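House Rules for the Handheld Gripper

Written practice for handheld collection is finally catching up with the hardware

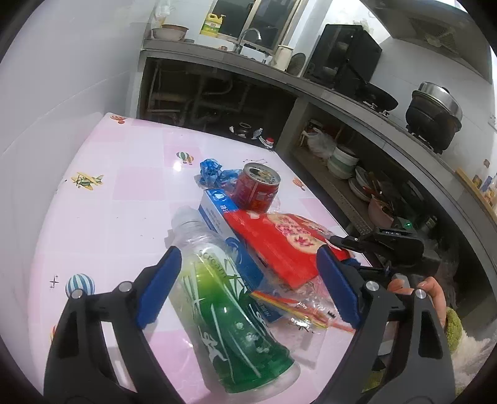 Most labs that train manipulation policies have a safety manual for the arm and nothing at all for the handheld tool. Osedska, a contract collection firm, closed that gap in October with a 27-page operating standard. Plateo and Dastov have since adopted it with small changes.

The standard treats a recording session as a measurement. Before the first grasp, the operator closes the fingers fully, opens them fully, and logs both readings. Finger pads are inspected for tears and replaced after 200 sessions regardless of condition. Mounting screws are checked with a torque driver at the start of each shift.

Section 4 covers clutter. Household goods must be piled as a household would leave them, with cartons, cans, bottles and soft plastic bags allowed to overlap. Operators may not straighten a pile between takes. Open cans are permitted if empty. Glass is excluded unless the site lead signs for it.

Work in private kitchens has its own section. Burners are off and gas valves closed. Mail, prescriptions and family photographs are put away before recording starts, and the resident may withdraw consent until the data is merged.

Rejection criteria are strict. A take is discarded if the free hand touches the target, or if tracking drops at any point between approach and release. Plateo applied the criteria to an archive of 3,001 takes and discarded 84, most of them for tracking loss.

Pyo, which sells annotation software, has asked for a shared log format. The current draft leaves the format to each site, and the field names already differ between Plateo and Dastov. A revision is open for comment.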